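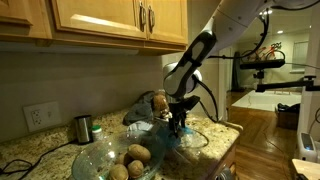
Brown potatoes in a glass mixing bowl on the counter.

Potato Drenda, Step by Step

Drenda is a flat, round bread with mashed potato sealed inside, cooked in a dry skillet and brushed with butter. It takes an afternoon if you include the resting time, but only part of that is work. You can boil the potatoes the day before. The dough should be made the same day.

The recipe makes eight breads, each about the size of a salad plate. Dough and filling together weigh nearly 1,370 grams, so use your widest mixing bowl and clear a good stretch of counter before you start.

What you need for the dough

500 grams all-purpose flour, plus more for rolling
200 milliliters warm water
2 eggs
Two tablespoons vegetable oil
Two level teaspoons salt

What you need for the filling

500 grams potatoes
Two tablespoons butter, soft
One small onion, chopped very fine
Salt and black pepper

You will also need a rolling pin, a board or a clean counter, a sheet of plastic or a second bowl, and a heavy skillet with a lid. Melt a little extra butter for brushing at the end.

Choosing the potatoes

Use brown baking potatoes. Waxy ones turn gluey when mashed and the filling slides around when you roll. Pick potatoes close to the same size so they finish cooking together. I put them in a bowl first and look them over for green patches and soft spots, then scrub them under the tap. Leave the skins on.

Cooking the filling

1. Put the potatoes in a pot, cover them with cold water, and add a spoonful of salt. Bring to a boil, then turn it down so the water just moves. Small potatoes need twenty minutes or so. Larger ones can take twice that. A thin knife should go to the middle without pushing.

2. Drain them and return them to the hot pot with the lid off for a few minutes. You want them dry. Wet filling is the main cause of torn dough.

3. Peel the potatoes when you can hold them. The skin comes off with your fingers or the back of a butter knife. Mash until there are no lumps. A lump the size of a pea will poke through when you roll, so take your time, or put the potatoes through a ricer if you own one.

4. Cook the chopped onion in the butter over low heat until soft but not brown. Stir it into the potatoes with the salt and pepper. Taste it. The filling should be a little saltier than you would want on a plate, since the dough is plain.

5. Let the filling cool all the way. Divide it into eight portions and roll each one into a ball. Cover and set aside.

Making the dough

1. Stir the flour and salt together in a large bowl. Make a hollow in the middle and add the eggs, oil, and most of the water. Mix with a fork, working from the center out.

2. When it gets too stiff for the fork, use your hand. Add the rest of the water if there is still dry flour in the bottom of the bowl. If the dough sticks to your palm, add a spoonful of flour. Flour takes up different amounts of water depending on the brand and the weather, and my dough usually needs a bit more water in winter than it does in April.

3. Knead on the counter for eight to ten minutes. The dough will start out rough and end up smooth. Press it with a thumb. If the dent fills back in slowly, stop kneading.

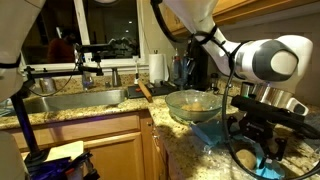 Estela Gallardo
Home Baking Instructor

Divide the dough into two pieces and shape each one into a ball. One ball can stay in the mixing bowl while the other goes on a sheet of plastic. Keep both covered. Rest them for at least half an hour. An hour is better. If the dough pulls back when you try to roll it later, it needs more rest, and adding flour will not fix that.

Filling and rolling

1. Leave one ball covered and cut the other into four equal pieces. Use a scale if you want the breads to match. Roll each piece between your palms until it is round, then put a towel over them.

2. Flatten one piece to the width of your hand. The edges should be thinner than the center. Set a ball of filling in the middle.

3. Bring the edges up over the filling a little at a time, pinching as you go, until they meet on top. Twist off any thick knot of dough. Turn the ball over so the seam is underneath.

4. Let the filled ball sit for five minutes while you fill the next one. Work in order, so the first one filled is the first one rolled.

5. Dust the board with flour. Pat the ball flat with your fingers before you use the rolling pin, and press from the center outward so the filling moves with the dough. Then roll with light strokes, giving the bread a quarter turn after each one. Stop when it is a little under a quarter inch thick.

If a small hole opens, pinch it shut and dab flour on it. A bread with one hole will still cook. A bread with several will leave potato on the pan, and that spot has to be wiped off before the next one goes in.

A short, narrow rolling pin is easier to control for this than a long heavy one. If yours is the heavy kind, let its weight do the rolling and do not lean on it.

Cooking

1. Heat the skillet over medium heat with no oil. A drop of water should sizzle right away. Brush any loose flour off the bread and lay it in seam side down.

2. Cook for two to three minutes, until the underside has brown spots. Turn it once and cook the other side the same way. It may puff up in places. Press a large bubble down gently with a spatula and watch out for the steam.

3. Move the bread to a plate, brush it with melted butter, and cover it with the skillet lid or a towel. It softens as it sits.

4. Wipe the skillet with a dry paper towel between breads. Flour left in the pan will burn and make the later ones bitter.

Repeat with the second ball of dough.

Serving and storing

Serve drenda warm with sour cream, pickled cabbage, or a plain salad. Cut each one in quarters if there are other dishes on the table.

Leftovers keep two days in the refrigerator, wrapped. Reheat them in a dry skillet over low heat, covered. To freeze, cool the cooked breads completely and stack them with parchment between the layers. They go from the freezer to the skillet without thawing and take about six minutes, turned twice.

Leftover filling can be shaped into patties and fried. Leftover dough can be rolled thin, cut into strips, and boiled in soup.

Contact Datton Home Kitchen | © December 2022 Datton Home Kitchen | Back to top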